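Small items from the laundry room, where do you keep them?

Posted in Household and Storage

My family moved in July to an apartment in Dodolbridge, and we share one laundry room with the neighbors. It is on the ground floor and we live on the sixth. Every week I lose something small. Hair ties, socks of my daughter, one time a button from a good coat. I already checked the rubber seal of the washing machine and found only a coin. Is there some method which other people use? I don't want to buy expensive things. I saw a mesh bag in the Mok store, but I am not sure if hair ties become damaged inside it.

Tastora

4 replies hidden, 2 shown

Allolska
October 10, 2026

I had the same problem for nearly 30 weeks, until I changed the order in which I do things. Before, I was emptying the pockets downstairs, next to the machine, and this was my mistake. Now I do it at home, before I carry anything. All small things go in a bowl on the shelf in the corridor, and they stay there until evening.

For the small things that must be washed, please use a mesh bag with a zipper and close the zipper fully. Hair ties are fine in it if you choose a cool program. Very hot water and the dryer are not good for elastic, it becomes loose after some time. I put mine to dry on a towel.

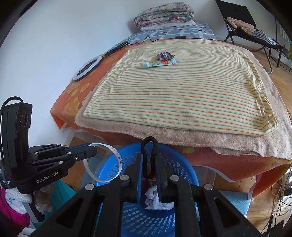

Black hair tie and a blue basket with holes in the side

About the basket, look at the size of the holes before you buy. With big holes a baby sock can go out on the stairs and you will not notice. I put an old pillowcase inside mine and fold the top over the rim. When it is dirty I wash it together with the towels.

Also check the sleeves of sweaters and the corners of fitted sheets. In my experience most of the lost socks are sleeping there.

washday188

Just buy all socks in the same color. I did it and I don't search anymore. For the hair ties I have no idea, I have short hair.

Tastora

Thank you to both. The pillowcase I will try this week, we have an old one. The same color is not possible, my daughter wants only the ones with animals. I will also ask the neighbors if we can put a small box near the machine for found things.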